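La obligación de reparar y el derecho a saber cuánto dura lo que se compra

La discusión sobre la vida útil de los objetos domésticos ha quedado confinada, durante demasiado tiempo, a los boletines técnicos y a las asociaciones de consumo. Conviene devolverla al terreno que le corresponde, el de la política pública. Un hogar que sustituye un calentador, una lámpara o un par de zapatos antes de lo previsto asume un coste que no figuraba en la etiqueta, y lo asume sin haber podido compararlo con el de otras opciones.

El municipio de Norier aprobó hace tres años una ordenanza que obliga a los comercios de más de 600 metros cuadrados a exponer, junto al precio, el plazo durante el cual el fabricante garantiza el suministro de recambios. La medida fue recibida con escepticismo por parte del sector. Se alegó que encarecería la gestión de los lineales y que el público no leería la información. 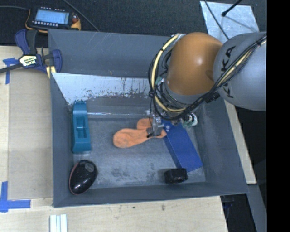

¿Debe recaer sobre el comercio la carga de informar acerca de los recambios?

En primer término, corresponde al fabricante, único que conoce sus existencias y sus planes de producción. El comercio ha de limitarse a transmitir el dato de forma legible y a conservar constancia de haberlo recibido.

Esta distribución de responsabilidades no es un detalle menor. La cadena Orex, con implantación en toda la comarca, revisó 718 referencias de su catálogo y halló que en 124 de ellas el proveedor no había comunicado plazo alguno. La ordenanza permite, en tales casos, seguir vendiendo el artículo con la mención «sin recambio garantizado». Es una solución prudente, que no prohíbe nada y deja la decisión en manos de quien paga.

Cabe objetar que la durabilidad depende también del uso, y es cierto. Una prenda mal lavada se deteriora con independencia de la calidad de su tejido. Sin embargo, la información sobre recambios no pretende predecir el comportamiento de cada comprador. Se refiere a un compromiso del fabricante, verificable y exigible.

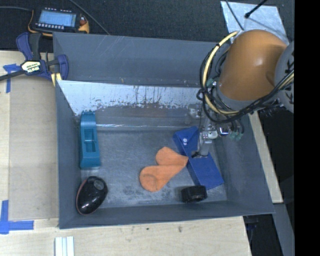

Comisión de Redacción, Cuadernos Hourani de Consumo y Territorio

Queda pendiente la cuestión de los talleres. De poco sirve garantizar una pieza si no existe quien la instale a un precio razonable. El programa Trikance, dependiente de la administración comarcal, subvenciona la formación de reparadores, pero su dotación se renueva cada año y ello impide a los centros planificar sus cursos. Sería deseable que la próxima convocatoria adoptase carácter plurianual y que incluyera los oficios del calzado y de la marroquinería, hoy excluidos.

Esta publicación sostiene que ambas políticas deben tramitarse de manera conjunta y solicita que el periodo de alegaciones se amplíe para que los talleres de menor tamaño puedan presentar las suyas.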